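Kokix Wrist Cuffs, Lined, Locking Buckle

Maker: Proltis
Supplied by: Dallham
Sold as: pair, with connecting strap
Page revised: 05/10/2018

Adults only. For use between consenting partners.

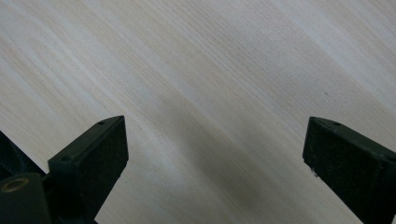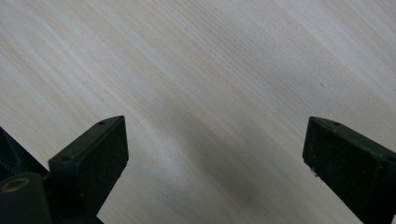
Light wood, fine grain running on the diagonal. Both views.

General

The Kokix is a padded wrist cuff for light to moderate restraint. It is cut from vegetable-tanned cowhide and lined with soft garment leather, with a thin layer of closed-cell foam between the two. The edges are turned and stitched, so no raw leather touches the skin. The cuff is not a suspension cuff and must not be used to carry any part of the wearer's body weight.

The pattern was drawn by Mateja Petek and replaces the earlier Kovačević cut, which had a wider lining and a single rivet at the D-ring. Spare straps for the earlier cut are no longer made. The new straps will not fit it, as the keeper loop is narrower.

Specification

Width of cuff body: 62 mm
Width of buckle strap: 19 mm
Length of connecting strap: 30 cm
Weight, each cuff: 175 g
Fittings: nickel-plated steel
Buckle: locking post, accepts a small padlock (not supplied)
D-ring: welded, one per cuff, on the outer face
Colours: black, oxblood, dark brown

Sizing

Measure the wrist just above the bone with a soft tape. Do not pull the tape tight. The size chart is printed inside the box lid and is also sent with the order confirmation. If the wearer falls between two sizes, choose the larger one. When fastened, the cuff should turn a little on the wrist and admit one finger between lining and skin.

Left and right cuffs are identical. The buckle can face either way, though most people find it easier to reach with the strap end pointing towards the elbow.

Use

Fasten the strap, pass the end through the keeper, then close the post. Clip the connecting strap to the D-rings last. The snap hooks can be opened with one hand, but not always by the wearer.

Never leave a restrained person alone. Agree a safeword and a non-verbal signal before starting. Check the fingers for cold, pallor and tingling at regular intervals, and take the cuffs off at once if any of these is present. Keep safety shears within reach. If a padlock is fitted, keep one key in the room and a second somewhere both partners know.

Do not use the cuffs over broken skin, over a watch or bracelet, or on anyone with a nerve or circulation problem in the arms. The lining contains no latex. Nickel may be present on any metal part, and a wearer with a nickel allergy should order the version with stainless fittings (suffix S, longer delivery).

Care

Wipe the lining with a barely damp cloth after use and leave the cuffs open to dry at room temperature. Do not put them on a radiator. Feed the outer leather with a neutral balm a few times a year. Coloured polish will transfer to bedding. The cuffs cannot be sterilised and should not be shared between partners without regard to this.

A new pair smells strongly of leather for the first few weeks and the strap will be stiff. Oxblood may shed a little dye in February batches — wear them over a dark sleeve at first.

Returns and repairs

Unused pairs may be returned in the sealed inner bag. Once the seal is broken they cannot be taken back, except for a fault in the stitching or fittings. Repairs are handled by Folke Granström. Please clean the cuffs before posting them and say which strap hole is normally used.

Related items

Kokix ankle cuffs, same lining
Connecting strap, spare
Stainless snap hooks, pair
Neutral leather balm, small tin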